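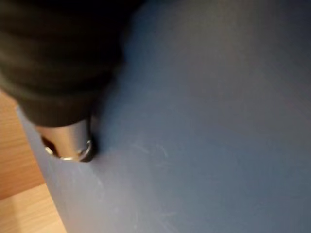 A controller that knows only position is a blind person in a hurry, Hiu-tung Hsieh wrote in the margin of our first draft, and I have kept the remark because students remember it.

Chapter 5
When to Trust the Camera

In the previous chapter we planned a path and supposed that the goal was known. Now we give up this supposition. The goal must be estimated from images, and the estimate changes in every cycle of the program. Our Vindmont library publishes it 15 times per second, together with a number called confidence. Many beginners read the estimate and ignore the confidence. Please do not do this.
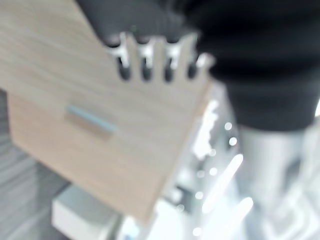 Confidence should be calculated from the image itself before any object is searched for. A simple measure is sharpness: we take the brightness gradient and look at its variance. With the gripper over the top edge of the panel, the wood grain is only soft streaks, and the bright glare hides part of the right edge. An edge detector will still return a line for such a view, so the program has to decide how much weight this line deserves. In Section 5.1 we write the sharpness test, and in Section 5.2 we connect its result to the behaviour of the controller.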